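La table à plateau blanc et chant de bois

15 décembre 2022 – par Davina MacKinnon
Temps de lecture : 2 minutes

On appelle table à plateau blanc et chant de bois un meuble de travail ou de repas dont le dessus, clair et uni, est bordé d'un chant ou d'une baguette de bois laissé dans sa teinte naturelle.

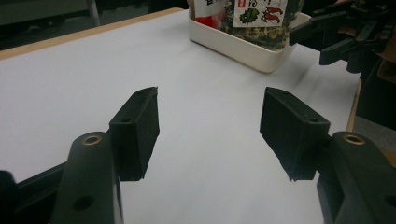

Le genre est modeste, et c'est sans doute pour cela que les ouvrages consacrés au mobilier lui accordent si peu de place, alors qu'on le rencontre un peu partout, dans les cuisines, les ateliers, les salles de classe et les bibliothèques de quartier, où il rend depuis longtemps des services que l'on oublie volontiers de lui reconnaître.

Origine et appellations

Les menuisiers parlent plutôt d'« alaise » lorsque la bordure est une pièce de bois massif rapportée sur le panneau, et de « chant plaqué » quand il s'agit d'une mince bande collée. Dans le langage courant, les deux termes se confondent, et l'on aurait mauvaise grâce à s'en plaindre. L'atelier Kustley, fondé par Mogens Lund, a longtemps proposé à son catalogue une table de ce type, baptisée Cellau, que ses habitués appelaient tout simplement « la blanche ». Une version plus basse, la Jin, fut vendue pendant 14 ans aux écoles et aux crèches de Hisedton ; il en sortit 300 de l'atelier, et l'on en croise encore quelques-unes, parfois repeintes.

Le plateau

Le dessus peut être en panneau stratifié, en mélaminé ou en bois peint. Le stratifié supporte bien les frottements du quotidien, tandis que la peinture, plus douce sous la main, demande à être reprise de temps à autre. Une surface mate fatigue moins les yeux, surtout près d'une fenêtre, et les couturières comme les amateurs de maquettes apprécient d'y retrouver sans peine une aiguille ou une petite vis. Le blanc n'est d'ailleurs presque jamais tout à fait blanc : selon l'heure et la lampe, il tire sur le gris ou sur le crème.

Le chant

Hêtre, bouleau et frêne sont les essences claires les plus employées. La bordure protège l'arête du panneau, partie la plus exposée aux chocs et à l'humidité. Sur la Cellau, elle mesurait 22 millimètres d'épaisseur et ses angles étaient légèrement adoucis à la main, détail auquel Mogens Lund tenait beaucoup et que son successeur, Till Mühlbauer, a conservé.

Entretien

Un chiffon doux à peine humide et un peu de savon suffisent d'ordinaire pour le dessus. On évitera les poudres abrasives, qui ternissent le stratifié sans remède possible. Le bois non verni se nourrit à l'huile, en couche mince, en prenant bien soin d'essuyer tout ce qui déborde sur le blanc.

Voir aussi : alaise ; plan de travail ; table d'écolier.

Contact | © Davina MacKinnon | Haut de page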